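Preben Nørgaard was still in his training top when he sat down in the clubhouse at Pladov, a mug of tea in front of him and the sound of the under-fifteens coming in from the lower pitch. He has played 203 league matches for the club, most of them at left-back, and in November he lost his place for the first time.

"I was slow getting back to my man against Briem, and then I was slow again," he said. "The manager took me off before the hour and he was right to. I'd have done the same." 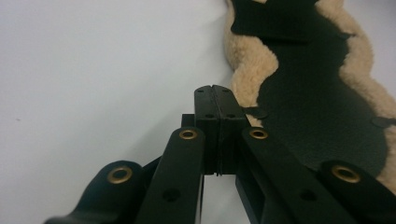
He spent the next six matches on the bench. Kaj Lykkegaard, the manager, told him he would have to wait, and the two of them did not talk much beyond that.

"Kaj isn't one for long chats," Nørgaard said. "He said, 'Train well and we'll see.' I went home and was in a mood for a night, and then I came in the next morning and trained."

His way back came in midfield. Two players were injured before the cup tie at Pruklow, and Lykkegaard asked him on the coach whether he had ever played in the middle.

"I said yes. I'd done it at school. I didn't tell him that bit until afterwards."

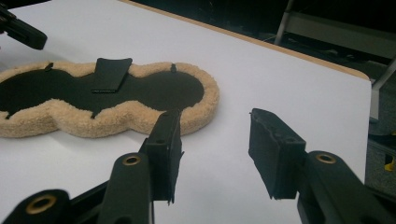
Pladov won 2-1 that evening in front of 461 people, and Nørgaard has started every match since. He says the hardest part is knowing when to stay put.

"At full-back you've got the line beside you, so half the pitch is looked after. In the middle they come from behind you. The first 20 minutes at Pruklow I was turning round all the time -- I had a stiff neck the day after."

Lykkegaard, who joined us for a few minutes before a meeting, said the change had been overdue. "He reads the game well and he passes early. His legs aren't what they were over 60 metres, but I don't ask him to run 60 metres now."

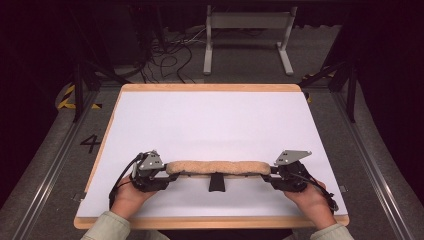

The club are fourth with 13 matches left, and the next one is away to Ulo, the league leaders. More than 2000 are expected. Nørgaard has never won there.

"We've drawn a couple. They press high and the pitch is narrow, so you get no time. If we're still level at half-time I'd take that."

His contract ends in the summer. He has not been offered a new one yet and has not asked.

"I'd like another year. If they want me at left-back, fine. If it's midfield, fine. I'll ask Kaj after Ulo -- depends how we get on."

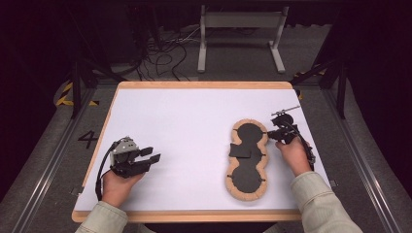

The puzzle board on the white table.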